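Marneck two-finger gripper kit

Bolt-together gripper for small arms, sold as a kit with 12 printed parts and a bag of screws. The listing calls it "kitchen ready." I have my doubts - mine went on an arm in our shared workshop, over a white table set with toy food and dishes.

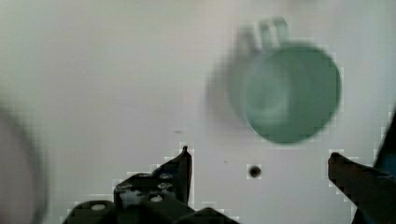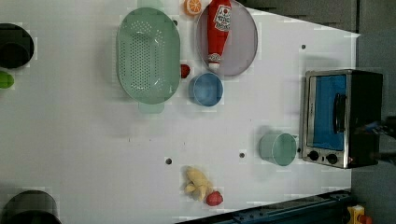
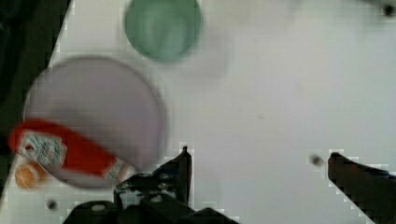
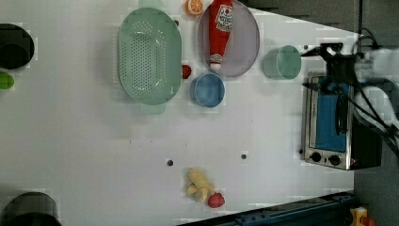
Marneck kit, play kitchen table. Wrist camera (first and third), view from above (second and fourth).

Build time is given as 21 minutes. Joscha Kasten needed an evening. The fingers come to a narrow tip, so I'd want proof before believing the claims about round cups. Cable clips not included. Spare finger set: order no. 991.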